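Rovesar G2: pinça paralela de dois dedos para braços colaborativos

Referência 3910
Ficha atualizada em 2018-04-18

Descrição geral

A G2 é uma pinça elétrica de dedos paralelos destinada a braços de seis e sete eixos com flange ISO 9409-1. Foi desenhada para bancadas de ensaio e laboratórios de manipulação que trocam de ferramenta com frequência e precisam de repetir a mesma sequência com pinças diferentes. A Broltitz distribui a G2 com o respetivo modelo de simulação, o que permite preparar os ensaios comparativos antes de montar o equipamento.

O corpo aloja o motor, o redutor e a eletrónica de comando. Não há unidade externa. A alimentação e a comunicação passam por um único conector de oito pinos, na face lateral.

Características técnicas

Tipo: elétrica, dois dedos paralelos, movimento simétrico
Curso total: 61 mm
Força de preensão: ajustável, 19 N no regime contínuo
Alimentação: 24 V CC
Comunicação: Modbus RTU (RS-485); EtherCAT em opção
Deteção de peça: por corrente do motor e posição dos dedos
Fixação dos dedos: dois parafusos M3 e um pino de centragem por dedo
Bloqueio em falha de tensão: mecânico, por fuso irreversível

Os valores de força referem-se a dedos padrão com ponteira de poliuretano. Com dedos mais compridos, a força admissível deve ser recalculada a partir do diagrama de momentos incluído no manual.

Dedos e ponteiras

A pinça é fornecida com um par de dedos curtos em alumínio. Estão disponíveis em separado:

Dedos longos, para recipientes fundos
Dedos com ranhura em V, para peças cilíndricas deitadas ou verticais
Dedos em bruto, para maquinação pelo cliente
Ponteiras de poliuretano, duas durezas
Ponteiras lisas em aço inoxidável

A troca dos dedos exige nova referenciação. O procedimento é lançado pelo comando HOME e demora menos de quatro segundos. Enquanto não terminar, a pinça rejeita qualquer ordem de posição.

Comparação com a Hegyi P1

As duas pinças aparecem muitas vezes na mesma consulta. A P1 é pneumática, mais leve e mais rápida no fecho, e continua a ser a escolha habitual para ciclos curtos com uma só peça. A G2 admite posições intermédias, o que conta quando há pouco espaço à volta do objeto e os dedos não podem abrir por completo junto à superfície.

Curso: a P1 tem apenas duas posições, aberta e fechada. A G2 aceita qualquer posição dentro do curso.
Força: na P1 depende da pressão de alimentação. Na G2 é definida por registo, em passos de 1 N.
Deteção de peça: na P1 requer sensor adicional. Na G2 está integrada.
Instalação: a P1 necessita de linha de ar e eletroválvula. A G2 utiliza apenas o cabo de 24 V.
Manutenção: vedantes na P1, lubrificação do fuso na G2.

Para objetos finos e alongados pousados numa superfície plana, recomenda-se ensaiar as duas com a mesma trajetória de aproximação. O erro de altura que cada uma tolera varia com a geometria da ponteira, e os valores de catálogo não bastam para decidir.

Ensaio em simulação

O pacote Rultia inclui o modelo cinemático da pinça, as malhas de colisão simplificadas e três cenários de cozinha e bancada. O braço, a ferramenta e os objetos são carregados a partir de ficheiros independentes, pelo que o mesmo cenário pode ser repetido com outra pinça sem alterar a trajetória do punho.

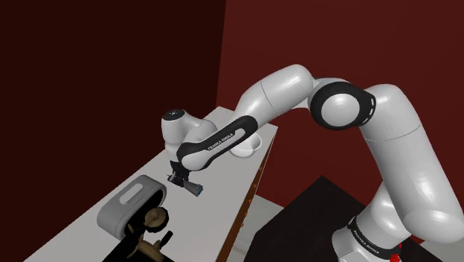
Preensão de objeto alongado sobre bancada, em simulação. Braço Franka Emika com pinça de dois dedos paralelos.

Em cada ensaio ficam registadas a posição do punho, a abertura dos dedos, as forças de contacto e a ocorrência de colisões com a bancada ou com objetos vizinhos. A exportação é feita em CSV. O passo de simulação pode ser reduzido para o estudo do contacto, com o correspondente aumento do tempo de cálculo.

O procedimento de comparação recomendado é o seguinte:

1. Carregar o cenário e fixar a semente aleatória.
2. Executar a sequência com a pinça de referência e guardar o registo.
3. Substituir a ferramenta e corrigir o ponto central (TCP).
4. Repetir a sequência sem alterar velocidades nem acelerações.
5. Introduzir desvios de posição no objeto, primeiro no plano e depois em altura.
6. Comparar as taxas de preensão e as forças máximas de contacto.

O modelo não representa o desgaste das ponteiras nem a folga do fuso. O coeficiente de atrito é um parâmetro do utilizador e deve ser confirmado com uma medição na peça real.

Compatibilidade

As placas adaptadoras são encomendadas à parte. Antes da encomenda, deve ser indicado o modelo do braço, a versão do controlador e o comprimento de cabo pretendido. As unidades com número de série inferior a 2114 necessitam de atualização de firmware para usar a deteção de peça em modo contínuo. A atualização faz-se pela porta RS-485 com o utilitário fornecido.

Conteúdo da embalagem

Pinça G2
Par de dedos curtos
Cabo de ligação de 3 m
Parafusos e pinos de centragem
Certificado de ensaio de força
Licença Rultia para um posto

Apoio técnico

Os pedidos de modelos para outros braços e as questões sobre ensaios comparativos devem ser dirigidos a Wian Van Wyk, engenharia de aplicações, Broltitz. Convém anexar o desenho da peça, a massa e uma descrição da superfície de apoio.

Documentos relacionados: manual de instalação G2; mapa de registos Modbus; diagrama de momentos; notas de versão do pacote Rultia.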